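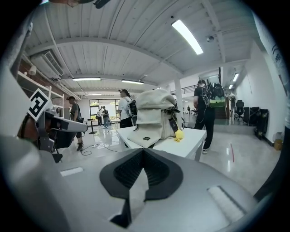
Ticket 211: Radiocarbon dates display as wrong era in tablet catalogue
Project: Salem (Bronze Age archive catalogue)
Component: date handling, import
Reported by: Marwa Sqalli
Assigned to: Sinéad Ní Bhriain
Status: Resolved, one follow-up open

Description (Marwa Sqalli)
Since the July import, a portion of the clay tablet records show a date range on the public page that doesn't match the range in the excavation register. A destruction layer entered in the register as 1220 to 1190 BC comes up as 1221 to 1191 BC. In two records the range is reversed, so the end date is earlier than the start. Sorting by date puts the reversed records after the Iron Age material. The colour band on the timeline is also wrong for these, as it is drawn from the same field.

Steps to reproduce
1. Open the public catalogue and filter by phase, Late Bronze.
2. Sort by start date, oldest first.
3. Go to the last page of results.
4. Compare the range shown with the register entry for the same locus.

Expected: range matches the register and sorts within phase.
Actual: range is one year early, or reversed and sorted to the end.

Comment, Sinéad Ní Bhriain
Reproduced on staging. Can you attach the source rows for the reversed records? I need the raw values before Rollix touches them.

Comment, Marwa Sqalli
Attached as CSV. The reversed ones both come from the older trench notebooks, which Chaimae Mahrous transcribed from the paper copies. The rest are from the digital register.

Comment, Sinéad Ní Bhriain
Thanks. Two separate faults.

Fault A, one-year offset. Rollix writes BC years in astronomical numbering, where 1 BC is year 0 and 1220 BC is -1219. The display template was changed in the last release to strip the minus sign and add 1, which is correct. The July batch was exported with an old Rollix profile that writes -1220 for 1220 BC. The template adds 1 to a value that never had it removed, hence 1221.

Fault B, reversed range. The notebook rows have the range typed as "1190-1220 BC", smaller number first. The parser takes the first number as the start. No validation is applied at import, so the record is saved with start later than end.

Log extract:
09:14 import start, profile=legacy, batch=july
09:14 warn: profile legacy is deprecated
09:16 rows read 3000, rows written 3000, rejected 0
09:16 index rebuild queued
09:31 index rebuild complete

The deprecation warning goes to the log only and isn't shown on the import screen.

Comment, Gunvor Løken
Please don't correct Fault A by editing the template. The earlier batches are right and would all move by a year. Also check whether the calibrated radiocarbon ranges are affected. Those are held as years BP, counted back from 1950, and converted separately.

Comment, Sinéad Ní Bhriain
Checked. BP values go through Zolix and never pass through the Rollix profile. I compared the converted output for the charcoal and seed samples against the lab sheets and found no differences. Only the ranges assigned by pottery phase or king list are affected.

Comment, Nawal El Idrissi
Some king list dates were deliberately changed this year when we moved the Egyptian synchronisms to the low chronology. Those records will differ from the printed register by more than a year and are correct as they stand. They have "LC" in the notes field. Please leave them out of any comparison against print.

Comment, Sinéad Ní Bhriain
Noted, LC records excluded from the comparison. They still need the one-year fix if they were in the July batch.

Actions taken
1. Backed up the records table to Gurken.
2. Rolled back the July batch by batch ID.
3. Set the default Rollix profile to current and removed legacy from the drop-down list.
4. Re-exported and re-imported the batch on staging.
5. Added an import check: if start is later than end, the row is held for review and not written.
6. Rebuilt the index and cleared the timeline cache.

Result on staging: 2 rows held at the new check, both from the trench notebooks. All other rows written. Sort order correct.

Comment, Chaimae Mahrous
I've looked at the two held rows against the paper. The excavator wrote them that way round, so the transcription is faithful. I've swapped the numbers in the date fields and kept the original wording in the notes. Released both.

Comment, Marwa Sqalli
Spot-checked on production after the re-import. The destruction layer reads 1220 to 1190 BC. The timeline was still showing the old band in my browser until I did a hard refresh. Fine now.

Comment, Gunvor Løken
The PDF finds list was generated before the rollback and still carries the old ranges. It is linked from the site page. Needs regenerating.

Comment, Sinéad Ní Bhriain
PDF regenerated and the old file removed from the server. Closing this. Showing the deprecation warning on the import screen is split off as a follow-up, priority 5, assigned to me.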